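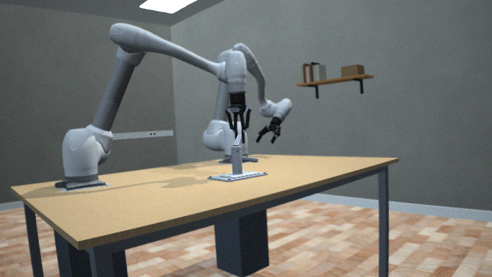

Edge wear on shared worktops is a specification problem, and most buyers treat it as a cleaning problem. Supplier sheets rate the face and skip the edge, where sleeves, belts and chair arms make contact. A light tan top with a darker brown edge hides grime at that line for longer than a single pale color does. I would still ask for edge test data before signing. Mosura quoted me 63 pages on surface finish and 2 on edges. Buyers should ask for the reverse.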